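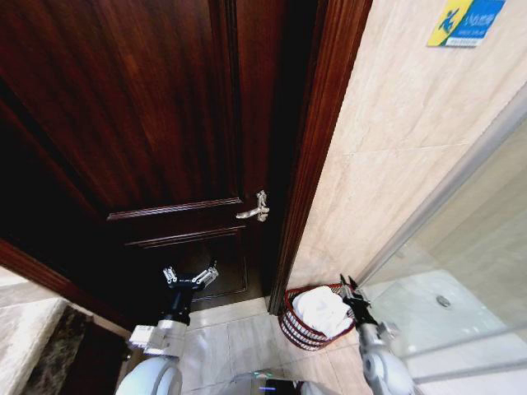
Schutzhalt 541 beim Handtuchwechsel: Arm stoppt vor Tür und Duschglas, Handtuch fällt herunter

Gestellt am 1. Mai 2025 in Mobile Manipulation > Fehler und Sicherheit
Schlagwörter: tiefenkamera, kollisionskarte, spiegel, schutzhalt, greifer

randbedingung_k

Wir betreiben am Standort Brorkby einen humanoiden Roboter mit zwei Armen. Aufgabe ist das Einsammeln und Bereitlegen von Handtüchern in einem Badezimmer. Bahnplanung über Grollon, Überwachung von Kollision und Gelenkmomenten über Parico, Greifposen kommen aus Pathirana. Alles in der Auslieferungskonfiguration, geändert wurden nur die Geschwindigkeitsgrenzen (nach unten).

Fehlerbild: Fährt der Greifer am Waschtisch in die Nähe des Spiegels, löst Parico einen Schutzhalt mit Code 541 aus (»Hindernis im Schutzabstand«). Dort ist kein Hindernis. Beim Quittieren geht der Greifer in die Grundstellung, also auf, und ein gehaltenes Handtuch fällt herunter. In der Kollisionskarte steht zum Zeitpunkt des Halts ein Block hinter der Wandebene, dazu einzelne Voxel zwischen Wand und Handgelenk.

An der Dusche tritt das Gegenteil auf. Die Glasfläche fehlt in der Karte stellenweise, Grollon plant hindurch, und der Arm hat die Scheibe in 3 Fahrten berührt. Gestoppt hat jeweils die Momentenüberwachung. Kein Bruch, keine sichtbare Spur am Glas, seitdem fahren wir dort nur noch im Einrichtbetrieb.

Bereits versucht:
– Kalibrierung der Handgelenkkameras wiederholt, Restfehler unauffällig
– Karte vor jeder Fahrt gelöscht, Fehler kommt wieder
– Deckenlicht aus: 541 seltener, aber nicht weg
– Schutzabstand verkleinert: 541 weg, wieder zurückgestellt, weil mir das nicht geheuer ist

Wie behandelt man Spiegel und Glas im selben Raum, ohne die Überwachung zu entschärfen? Im Korridor davor läuft dieselbe Software seit Januar ohne einen einzigen 541. 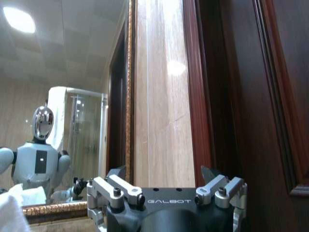 Lesezeit: 4 Minuten

voxelgrab

Es sind zwei getrennte Fehler mit derselben Ursache. Die Tiefenmessung geht davon aus, dass eine Fläche das Licht diffus zurückwirft. Beim Spiegel bekommt man die Entfernung zum gespiegelten Objekt, gemessen entlang des gesamten Lichtwegs. Der Roboter steht damit als virtueller Körper hinter der Wand. Das erklärt den Block hinter der Wandebene. Der Selbstfilter entfernt ihn nicht, er maskiert ausschließlich Punkte an der Position der eigenen Glieder.

Die Voxel vor der Wand sind vermutlich Fehlzuordnungen an Kanten mit hohem Kontrast. Ein verzierter, goldfarbener Spiegelrahmen mit Glanzstellen ist dafür ein guter Kandidat. Dass weniger Licht hilft, passt dazu.

Vorgehen, in dieser Reihenfolge:

Einrichtbetrieb, Zustimmtaster, reduzierte Geschwindigkeit. Niemand im Arbeitsraum.

Spiegel als Sperrfläche anlegen. In Grollon eine ebene Fläche mit Rahmen als statisches Kollisionsobjekt definieren, Ecken von Hand einmessen. Den Rahmen vorne mit einschließen, er trägt auf.

Alle Messpunkte hinter dieser Fläche verwerfen. Die Maske gehört vor die Kartenerzeugung. Wer sie erst in der Planung setzt, hat den Block weiterhin in der Überwachung, und Parico hält erneut an.

Für die Dusche jede feststehende Scheibe ebenfalls statisch anlegen. Bei der Tür die gesamte überstrichene Fläche sperren, solange der Türzustand nicht erfasst wird. Metallprofile und Griff sieht die Kamera meist, das Glas dazwischen nicht. Auf keinen Fall aus dem Fehlen von Punkten auf freien Raum schließen: In der Karte gibt es dafür den Zustand »unbekannt«, und der muss für den Planer gesperrt sein. In der Auslieferungskonfiguration gilt er als frei. Das dürfte euer Problem an der Scheibe sein.

Schutzabstand so lassen, wie er jetzt steht. Das Zurückstellen war richtig.

Der offene Greifer nach der Quittierung ist ein eigener Punkt. Bei einem Handtuch ist das lästig, bei einem Glas oder einer Flasche eine Gefährdung. Unter Greifer > Verhalten nach Halt auf »Kraft halten« umstellen und die Freigabe separat verlangen. Vorher in der Risikobeurteilung prüfen, ob eine Hand eingeklemmt bleiben könnte; dann braucht es eine Möglichkeit zum Freifahren von Hand.

motor_aus

Spiegel abkleben oder Handtuch drüberhängen. Bei uns hat das gereicht.

voxelgrab

Zur Diagnose brauchbar: Verschwindet 541 bei abgedecktem Spiegel, ist die Ursache bestätigt. Für den Betrieb ungeeignet. Rutscht die Abdeckung, ist der Fehler ohne Vorwarnung wieder da. 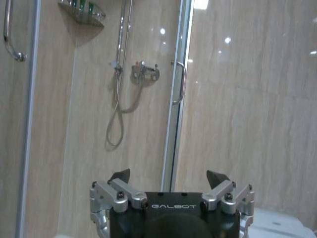
Greifer in geöffneter Stellung vor der Duschabtrennung

handgelenk_j6

Ergänzung zur Antwort von voxelgrab, die ich im Wesentlichen teile.

Die Sperrflächen stimmen nur so gut wie die Lokalisierung der Basis. Wir hatten korrekt eingemessene Scheiben und trotzdem 2 Berührungen, weil die Basis nach dem Einfahren ins Bad verdreht in der Karte stand. Glänzende Fliesen und Paneele liefern dem Abgleich ebenfalls schlechte Punkte. Abhilfe war eine Referenzfahrt auf eine matte Kante in Türnähe, mit Abbruch bei zu großer Abweichung.

Außerdem den Greifer in geöffneter Stellung als Kollisionskörper hinterlegen. Pathirana übergibt standardmäßig die geschlossene Hülle. Gespreizt stehen die Fingerspitzen seitlich über, und der fehlende Rand geht direkt vom Abstand zum Glas ab. Im Protokoll erkennt man das daran, dass der Momentenanstieg bei offenem Greifer früher kommt als die berechnete Annäherung.

Und bitte die Momentenüberwachung nicht als Erkennung für Glas einplanen. Sie spricht an, wenn der Kontakt schon besteht.

randbedingung_k

Rückmeldung: Spiegel abgedeckt, 541 bleibt aus. Spiegel frei mit Maske vor der Kartenerzeugung, bleibt ebenfalls aus. »Unbekannt« stand tatsächlich auf frei, ist jetzt gesperrt. Grollon findet dadurch für einen Teil der Posen an der Dusche keine Bahn mehr, damit kann ich vorerst leben. Die Greiferhülle habe ich noch nicht getauscht, die Dusche bleibt bis dahin im Einrichtbetrieb.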